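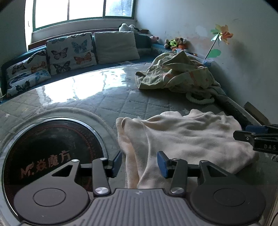

Movow Quilted Table Cover, gray with stars

We have carried table covers for years and this is still the one I'd take home first. The cloth is gray, stitched all over in a diamond pattern and scattered with small pale stars, so it looks cheerful even on a dull morning. If your table has a round plate set into it, you can order the version with an opening to match (tell us the diameter when you order, please!).

I love it most for laundry. A big table with a padded top is a lovely place to fold a fleece blanket, and you can spread the thing right out before you start, with room left over for the shirts.

Item no. 3909. Square, 135 cm per side. Other sizes up to 3 weeks from our Mistimthorpe workroom. The matching sofa throw is item 981, back in stock in April.

Put it on with the seams underneath and smooth from the middle outward. Small creases from the parcel relax by themselves after a few days on the table.
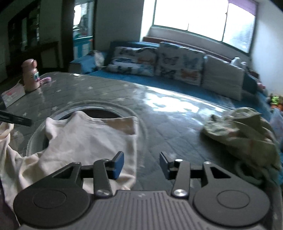 Manaia Faulkner wrote to us in February 2023 that she folds everything on hers now, baby clothes included, and that her one wish was for a darker gray. Dinesh in the workroom has dyed a test piece and it's gorgeous, so watch this page.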